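Drevum handheld: battery replacement program
Progress report to Marion Morrison, Laing
Prepared by Davina Guthrie, Millidwood service office

Period covered: start of the program to the end of February

Where we are up to

The replacement program covers the first production run of the Drevum handheld, 3,498 units in all. Owners were asked to stop charging the device overnight and to register for a new battery through the support page. Registrations opened on time and the form has held up well apart from one morning when the confirmation emails stopped going out. Those were re-sent by 2 pm the same day.

Most registrations came through in the first fortnight. They have slowed since, and the ones arriving now are mainly from people who bought the unit as a gift or second-hand and never got the original notice. We have asked the retailers to send the notice again to everyone on their lists. Two have done it and Jarkatard has promised to.

Replacement batteries

The new cell passed its charge and discharge testing and we have signed off on it. The supplier is sending it in cartons of 100. The first carton was held back at our end when the connector lead proved too short to reach the board without pulling. The supplier has lengthened it and later cartons have been fine.

Fitting takes a technician 40 minutes, including the software update. We had budgeted for less. The back cover is glued as well as screwed, and warming the glue enough to lift it cleanly can't be rushed. I don't expect that time to come down much.

Software

The update that limits charging to a safe level went out to all connected units in February. It lowers battery life a bit and we have had complaints about that, as expected. Units with the new battery get a separate version with the limit removed. Early on a few were returned to owners with the limit still switched on — our mistake, and the bench checklist now has a line for it.

Owner contact

Phone calls have dropped off and most questions now come in by email. The usual one is whether saved settings survive the repair. They do, unless the main board is changed as well, and the support page now says so near the top.
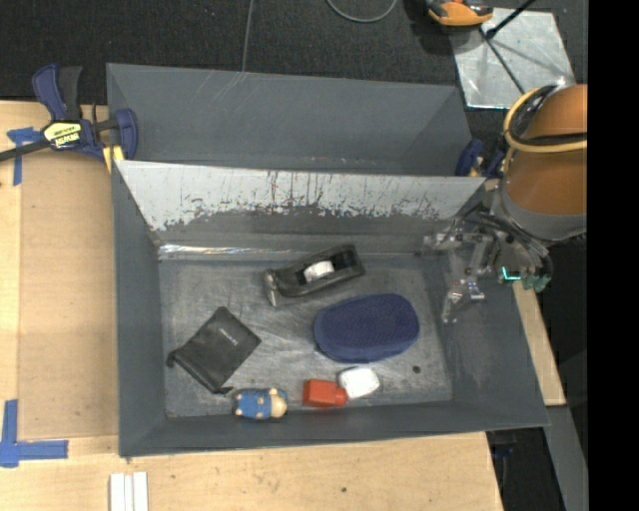 Return postage is still the weak spot. The prepaid labels expire after a month and some owners are leaving it longer than that. I would like to move to labels with a longer life, which the courier offers if we order at least 200 at a time.

Spending

We are within budget on parts and over on labour, for the reason given under fitting times. If the second technician stays on for another quarter the overspend will grow, but the queue will clear sooner. My preference is to keep both.

Decisions needed from Laing

Approval to keep the second technician for the next quarter.
Approval for the longer-life postage labels.
A closing date for registrations, so it can go in the next notice to owners.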